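Workshop notebook, Fovside, bench 2
Sep 22, 2021
Entry by Jad Karaki 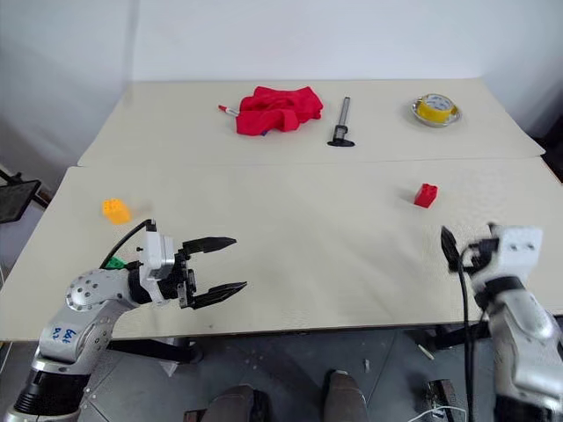 The question set by Tinel is whether the two-armed unit can tidy a bench to the standard expected at the end of a shift. Today's work is limited to the yellow-orange and red bricks. Cloth and tape are deferred to December.

20 attempts per brick, 9 seconds allowed for each grasp. A dropped brick is to be logged as a failure. Naqvi to confirm the gripper force setting before the cloth is tried.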